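The Drawer Is Not the Problem

Every January my inbox fills up with people who want me to own less. This year it was a newsletter called Skerach, which promised that a person who got rid of 207 things would feel lighter by spring. I read the whole plan. I even tried part of it. I have doubts.

My first doubt is about the number. Why 207? The newsletter never says. It reads like the sort of figure that gets picked so you will feel behind by the first weekend. A fork counts as one thing and so does a couch, so anyone with a junk drawer can be done by lunch and still have nowhere to sit.

My second doubt is about who pays. Rimlow, the store that sponsors the newsletter, sells a set of matching bins for $295. So the road to owning less begins with a purchase. My neighbor Brenda Villalba bought the set. She now has the same stuff she had before, plus bins, and she has to pull down two of them to get at the batteries.

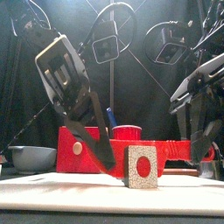

The clear surface is the part of the creed I trust least. We are told that an empty counter makes for a calm mind, and I have yet to see any proof that wasn't a nice photo of a counter. A white tabletop with a gray bowl and one small block standing on it can look very tidy. It says nothing about what is in the closet. When my own kitchen looked like that, for most of a week, it was all in the car.

I don't doubt that some people feel better after a big cleanout. I did, for an evening. Then I needed the roasting pan. The plan has an answer for this, which is that you can always buy another one if you really need it. That is fine advice for someone with money to spare and a store close by. My mother kept string, jars and coat buttons, and she used them. She would have found it very odd to be told that this was a burden on her spirit.

What bothers me more is the scolding tone. If you keep your old Damgaard lamp, you are "holding on." If you feel bad about tossing it, that proves you needed to. There is no way to lose the argument from their side, and I get wary of any idea set up like that.

I did give away about 10 things in the end, mostly coats that no longer fit. It took an hour and I didn't need a newsletter for it. The lamp is still on my desk — it works, and I like the shade — and the roasting pan is back under the sink.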